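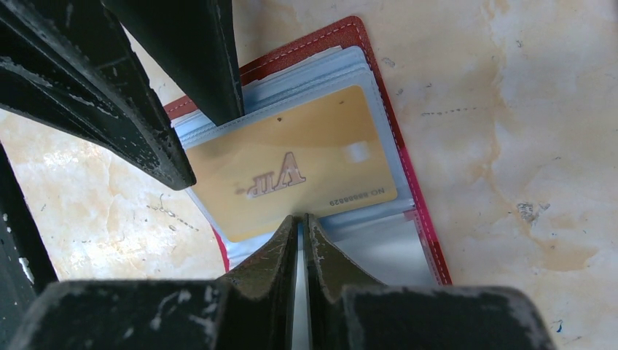 Home Courses Handouts Workshop hours Contact

Small Goods 2, Handout for Lecture 4
Card holders: pocket, cover, edge
Ustow School of Making, room 642

Please bring to class: a ruler in millimeters, scissors, a soft pencil, one old card which you do not need anymore, and the practice cover from last week. Thread and needles are given in the workshop.

1. What we did until now

In the first three lectures we spoke about flat goods with no moving part: the bookmark, the luggage label, the key tag. In these objects the material must only carry itself. With a card holder we begin the goods which open and close. From now on you have to think about two positions of the same object. When it is closed, the outside cover travels a longer way than the inside. When it is open, this extra length must go somewhere, and if you did not plan where, it makes a wave near the fold.

Students often draw the open position only. The drawing is then correct and the finished piece does not close. Please draw both positions always, also for homework, and write under each drawing which one it is.

2. Three families of card holder

a) The sleeve. One or two pockets, open on the short or the long side. The card is held by friction. It has few parts and it is the best first exercise, but the opening becomes wide after some months of use.

b) The folded holder. A cover with a fold in the middle and fixed pockets on the left and right. Each pocket is a little lower than the one behind it, so that the top of every card can be seen. The difference in height between two neighbor pockets is called the step.

c) The book type. A cover with a block of clear or half-clear plastic sleeves inside, joined at one side like pages. The user turns the sleeves and sees the cards on both faces. The block can be bought ready and it is fixed into the cover by a tongue or by a seam.

The three families need different calculations. Do not take the allowance for a folded holder and use it in a book type. The block of sleeves is thick when it is full and quite thin when it is empty, and the cover has to be acceptable in both cases.

3. Measuring

We begin always with the card and never with the cover. Put the card on the paper and draw its line. Add the side play, which is the free space on the left and right. Add the seam allowance. Then add the thickness: count how many layers lie one on the other at the thickest place, measure this stack with the caliper, and add the result to the width of the cover at the fold.

In a book type you measure the block twice. The first time it is empty and lightly pressed by hand. The second time all the sleeves have cards in them. For the fold, use the second measure. For the position of the closing snap, if you have one, take a value between the two, then try it with paper before you make any hole.

A word on the paper model. It looks like lost time. In the October group we had eleven students, and the four who did not make a paper model all had to cut a second cover. Paper costs very little. Use a heavy paper, for example an old calendar sheet, because thin paper folds too easily and tells you nothing about thickness.

4. Materials for the cover

Leather, coated fabric and felt are all permitted for the exercise. I describe only what matters for the fold and for the edge.

Leather can be made thinner at the edge with a skiving knife. Vegetable-tanned leather keeps the shape of the fold well and its edge can be polished with a little water and a wooden tool. Chrome-tanned leather is softer and does not polish well, so the edge is better painted or turned in.

Coated fabric has a plastic layer on a textile base. It is regular, so the second piece will behave like the first. The raw edge shows the textile, and for this reason it is normally turned to the inside and stitched. Do not use a hot iron on it.

Felt does not fray and needs no edge work. It is thick, and a pocket of felt stretches. I accept it for family a) only.

Color is free. But look at your sample under the lamp and also by the window before you decide. A red or a brown can look like a different material when the light comes from the side, and I have seen a whole set of straps which did not go together for this reason.

5. Corners

A sharp corner in a small object is bent by the pocket of the trousers and becomes dirty first. We make round corners. Take the same curve for the cover and for the inside parts, but with a smaller radius inside, so that the border between them keeps one width all along. If you use the same radius for both, the border becomes wider in the corner, and the eye finds it immediately.

To draw the curve, use a coin or the metal template from drawer Nalo. (The drawers in the workshop carry the names of our old sample lines: Nalo for templates, Jernus for thread and needles. Please put things back in the right one.)

With a turned edge, the material in the corner must be gathered in small pleats. Five pleats are normally enough. Press each one with the bone folder before you make the next. If you cut small triangles out instead, do not cut until the line of the corner. Stop before it, otherwise a hole will open when the holder is bent.

6. The seam near the rim

The line of stitches has two jobs. It holds the layers, and it is the most visible decoration on a plain object. So its distance from the rim must be constant. Mark it with the wing divider or with the creaser and not with the pencil and ruler.

Some rules for the exercise:
- The stitch length stays the same on the straight parts and in the curve.
- Begin and finish with two back stitches, in a place which the hand does not rub.
- A thread in a lighter color shows every mistake. A thread in the color of the cover forgives more. For the first holder I recommend the second.
- In the book type, do the decorative seam before you fix the block of sleeves. Afterwards there is no space for the needle.

The sample from the Tambunan workshop, which we pass around in the class, has its seam too near the rim. On one side the material has torn between the holes. Look at it with the magnifying glass and write one sentence on why it tore there and not on the other side.

7. Plastic sleeves

Soft PVC and polypropylene are the two usual materials. Soft PVC is flexible and feels smooth, but it can stick to printed surfaces and sometimes takes the ink away. Polypropylene is stiffer, lighter in weight, and better for old photographs or receipts. Many sleeves are not fully clear. A small tint or a fine grain helps to hide scratches, and the layers separate from each other more easily.

The sleeve should be a little lower than the cover on the open side, so that the cover protects it. If the sleeve comes out over the rim, its corner catches on cloth and the weld opens. Check this in the closed position also, when the block moves a little in the direction of the opening.

8. How much wear?

In our workshop test a holder is opened and closed by hand. For a student piece we go up to 3000 times, shared between the members of the group. After the test look at three places: the fold, the first and last stitch, and the weld of the outer sleeve. Write down what you see in simple words. "Thread thinner at the fold" is a good note. "Quality medium" is not a good note.

The test takes patience. Do it in parts of 30 minutes and change hands.

9. Homework for Friday

Choose family b) or c). Make the two drawings (open and closed), the list of parts with measures, and the paper model. Put everything in one envelope with your name and the number of your bench. Leave it in box 345 next to the workshop door before the lesson.

In the list of parts, please write also the direction of the material. Last time this was missing in almost all the lists, and it is not possible for another person to cut from a list without it.

Words to know for the short test: step, side play, skiving, turned edge, raw edge, creaser, bone folder, weld, tongue.

Next lecture: closings (snap, elastic, flap). The part about magnets will be moved to Lecture 6.

Contact: Small Goods office, Ustow School of Making | Copyright Ustow School of Making | Back to top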